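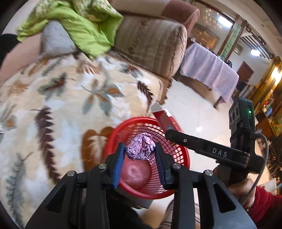

Red basket, purple ball, the good blanket.

22 June 2020

Picked up the front room today, a job I have been promising myself with great sincerity and no date attached. The red mesh basket is now the official home of anything small that lives on the floor. I would like it noted that the floor was winning.

The crumpled purple thing counts as small. So does the pinkish ball, which I step on in the dark and apologize to. The red box is harder. Too long for the basket, too dull for the shelf, and Jericho Cabanatuan won't hear of it going out with the trash. We debated this over coffee and reached a treaty under which I do nothing until August.

Left the leaf-and-feather blanket on the sofa. It sheds fringe on the tile and hides the cushions, and the cushions have earned it. Folding it took me 40 minutes once, counting the sulk.

Found a Dzene receipt for 57 dollars and no memory of what I bought. Possibly the basket, in which case I have been robbed.

Still to do: the shelf, the other shelf, a call back to Braneo about the blinds. Beans for supper.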